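Minutes of the June meeting, Hadidham Overseas Residents Support Group

Held in the upstairs room at Mastbridge Library. Kinga Hegyi in the chair. The meeting opened at 6:40 p.m. with 11 members present.

**1. Previous minutes**

Approved with one correction. The consular phone line is staffed until 8 p.m., not 6 p.m.

**2. Families with relatives in the conflict area**

The chair reported that 58 households are now on the contact list. Two families have had no word from a relative since the last meeting. Both have been given a case number by the foreign ministry and a named officer to call. The group agreed not to give names or details to reporters unless the family asks for it in writing.

A member asked whether the group could press for faster answers. The chair said letters had gone to both district representatives and one had replied. The reply will be sent out with these minutes.

**3. Clothing and bedding**

Donations are being sorted by size before they are packed. Dark winter clothing is still needed, mainly adult sizes. Sheets are welcome if clean.

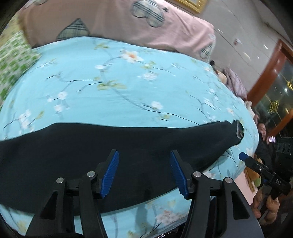 *Item 3: black garment on a flowered blue sheet.*

The Bitar warehouse can hold our boxes until the end of the month. After that we need another place. Two members will ask at the Fonow depot and report back.

**4. Money**

Opening balance was $3,307. After freight and phone cards the balance is $2,620. A request for $40 toward printing the contact sheet was approved.
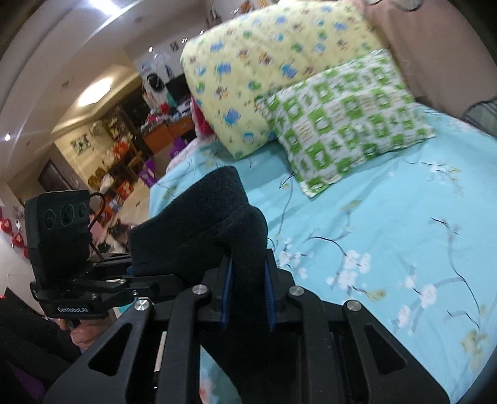
The travel fund was discussed next. It stays closed to new requests until the bank has changed the names on the account - the forms went in before the meeting. Families who need to travel in the meantime should call the chair directly.

**5. Public vigil**

Agreed in principle. The town requires a permit for use of the square. Kinga Hegyi will apply and ask for an evening slot. No speakers will be announced before the families have been consulted.

**6. Other business**

The email list has several dead addresses. Members should check theirs with the secretary.

Meeting closed at 8:05 p.m. Next meeting in the same room.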